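Venda evaluation – interim progress report, August

12 shares | 2 comments

Since the last report the evaluation of the Flisto two-arm kit has moved from bench checks to mixed household items. The kit was supplied under the standard Venda service plan, which covers setup, remote support and replacement gripper fingers. This report covers work package 3 only.

Setup followed the Flisto manual without changes. Arm calibration held between sessions, and the joint offsets stored at the start of the month are still in use. The gripper firmware was updated once, at the supplier's request. The update reset the closing force to its default value, and 2 sessions had to be repeated with the agreed setting.

Work now covers two task groups, handling at the table and reaching into an open box. Both are run in cluttered conditions, as the funding plan requires. 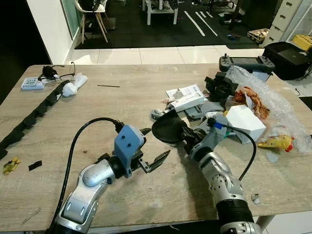
Both arms at work, grippers fitted.

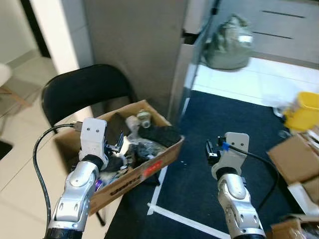

Eren replied on the supplier's side that the force reset is a known fault and that the next release will keep user settings. Until then the advice is to export the settings file before each update and load it again afterward. Support tickets under the service plan should quote the firmware version, or they go to the general queue.

Open points:

The cable route at the wrist needs a decision. The manual shows one layout and the Wornby training notes show another – we have asked for a single drawing.

The spare finger set has not arrived. Testing can continue for 6 weeks on the present set.

Spending is within the approved amount. No change to the end date is requested. The next report will give success rates by task group and a first view on whether the service plan is worth renewing.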